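Folding Clothes: Why a Flat Pile Takes Up Less Room

For readers aged 8 to 11

A T-shirt dropped on the floor takes up more space than a T-shirt in a drawer. It is the same shirt and it weighs the same. The difference is air.

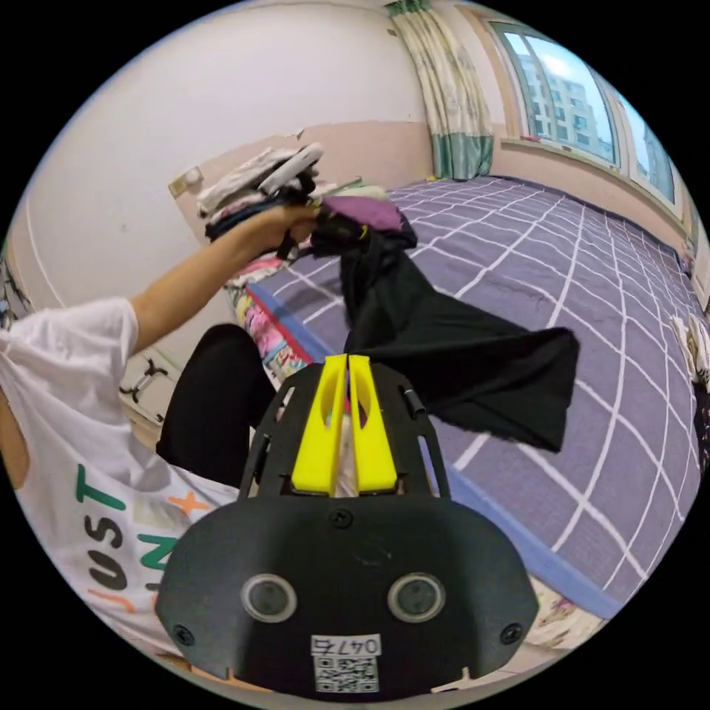
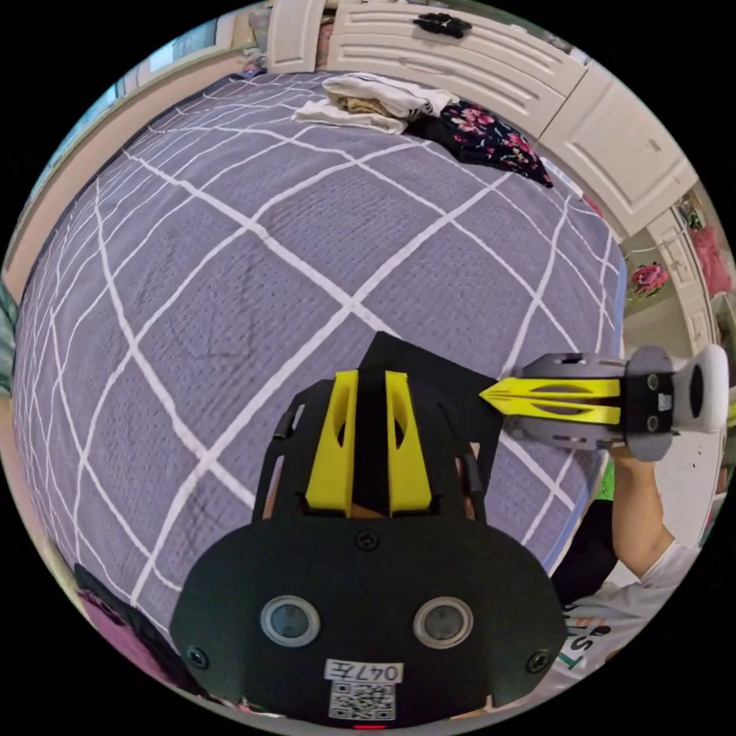

Sorcha Gilmartin

Cloth is made of threads, and threads are made of thinner strands called fibres. When cloth is crumpled, it forms ridges and hollows. Air fills the hollows. Folding brings the layers flat against each other and pushes most of that air out.

Why use a bed?

A garment must be spread out before it can be folded well. A bed is wide and is at a useful height for most people. A quilted bedspread is slightly bumpy, but the bumps are too small to matter. A table also works.

What is a crease?

A crease is a line where the fibres have been bent and have stayed bent. Cotton creases easily. Wool springs back. Heat and damp make fibres easier to bend, and this is how a steam iron removes creases.

How to fold a T-shirt

Lay the shirt face down and smooth it from the middle outwards. Fold one side in towards the centre, with its sleeve. Do the same with the other side. Bring the bottom hem up to the collar. Turn the shirt over.

A print on the front may feel stiffer than the cloth near it. Fold beside the print if you can.

How high can a pile go?

Each folded garment presses on the ones below. The bottom layers become thinner and the top layers stay puffy. A tall pile leans when the thick edges are all on the same side. Turn every second garment round to keep it level. To carry a pile, put one hand underneath.

Try it

Crumple a T-shirt into a box and mark how high it reaches. Take it out, fold it and put it back. Measure both heights in millimetres and write them down. Repeat with a jumper.

Words to know

Fibre: a very thin strand.
Garment: any piece of clothing.
Hem: an edge that has been turned over and sewn.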